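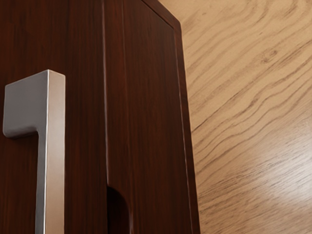 Dark wood cabinet with squared metal handle.

To: Household Repairs list
Subject: Re: Swollen doors and the oil question
Date: 27th March

On the Household Repairs list, a member in Grurkari wrote:

> We moved into a rented ground-floor flat in December and the
> kitchen doors have started to stick. Two of them won't shut
> at all in the mornings. They are solid wood as far as I can
> tell, with an old oil finish. The landlord says to plane them
> down. My neighbour says to leave them alone and oil them
> again. Which is right? Also, what do people use for oil these
> days? The shop here only has Tririer and it costs 300 for
> the big tin, which seems a lot for a flat I don't own.

I would leave the plane in the drawer for now. Wood takes up moisture over a damp winter and gives it back when the weather turns. If you plane a door to fit while it is swollen, you will have a gap down the side of it by summer and no way to put the wood back. I did this to a larder door in my first house and looked at the gap for 4 years.

Check the hinges first. A door that has dropped will bind at the bottom corner on the handle side and it feels much the same as one that has swollen. Open it halfway and lift gently. If there is play in it, tighten the screws. If the screws just go round, take them out, glue a couple of matchsticks into each hole, let the glue set overnight and put the screws back.

If the hinges are sound, look for bare edges. People oil the front of a door because that is the part they see, and the top and bottom edges get nothing. Those edges are end grain on the uprights and they drink water. Run a finger along the underside. If it feels rough and dry, there's your trouble.

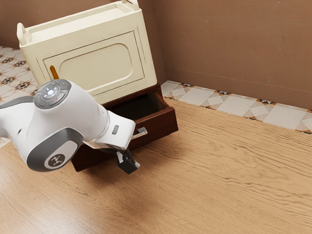 When you do come to oil, wait for a dry spell and take the doors off. Wipe them with a cloth wrung out in warm water and a little washing-up liquid, dry them and leave them a full day. Then put the oil on thin with a lint-free rag, leave it for the time it says on the tin and wipe off everything that hasn't gone in. Two thin coats will do. A thick coat goes sticky and stays sticky.

Lay the rags out flat outdoors to dry afterwards, or soak them in water. Do not ball them up and put them in the bin. Oily rags can heat up by themselves and catch fire.

On the price, I wouldn't buy the big tin for one kitchen. The Garkier yard by the canal at Nzioka used to sell oil in small tins, and one of those did all my doors, both sides. I haven't been since last year so ring before you make the trip. Whichever make you get, try it on the inside of a door first, as it may darken the wood more than you want.

As for the landlord, I would put it in writing that the doors stick and that you would like to wait until summer before anything is cut. A new set of solid doors was quoted to my sister at 4000, so he may be glad you asked.

Does anyone else on the list know if the yard still does the small tins? I need one myself for a table.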